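2024-08-25, edit room notes

Long one today, mostly sound. The Nosodport film is down to a single timeline finally (hooray!) and Meifang has watched it through twice. She likes the ferry section, she doesn't like my ending, and I think she's right about the ending, so that's going back on the pile.

Levels first. The dialog on the harbor interviews was all over the place. Isauro recorded half of them standing in the wind and the other half in a kitchen with a fan going, bless him. I pulled the fan down with a notch and a very light gate, then gave up on the gate and rode it by hand. Much nicer. Wind is still there on the second fisherman, and I'm leaving it. It sounds like where he was.

Captions: Zeyu sent back 3821 with corrections, mostly place names and one great mishearing ("soup permit" for "slip permit", I was tempted to keep it). Still need to check reading speed on the fast talkers before we burn the open-caption copy for the Wurnell screening.

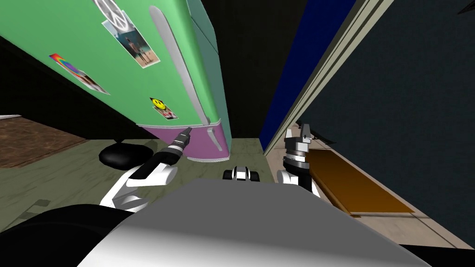
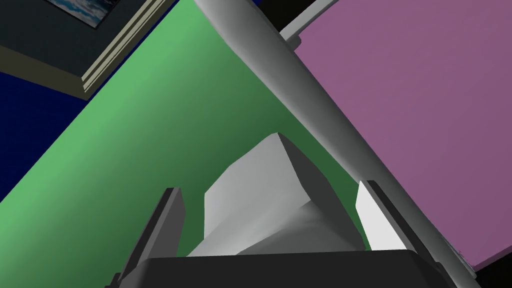

Do we need a separate mix for the Wurnell room, or can they run the broadcast one?

Make them a separate one. Their center speaker is weak and the broadcast mix got muddy in there last time, so bring the music down 2 dB under the interviews and keep the narration where it is.

Other stuff, so I don't lose it:

Xiaoyan wants three clips for the discussion night, each with a hard in and out and no music across the cut. I've got two. The third was going to be the school bus bit but it drags without the setup, so maybe the net-mending instead.

Nhàn has nearly 200 seats spoken for already, wow. She asked for the discussion guide as a plain printout, big type, and would like the broadcast date on the back. I told her November and left it at that until the station gives us a slot.

Drive labeled Kong is full again. Moved the old string-outs to Dronex and checked that the project relinks. It does, apart from the drone shots of the breakwater, which want their old folder name back. Fix tomorrow before anybody opens the timeline!

Ending: try it with the ferry horn and no narration at all. Ask Meifang before I get attached to it.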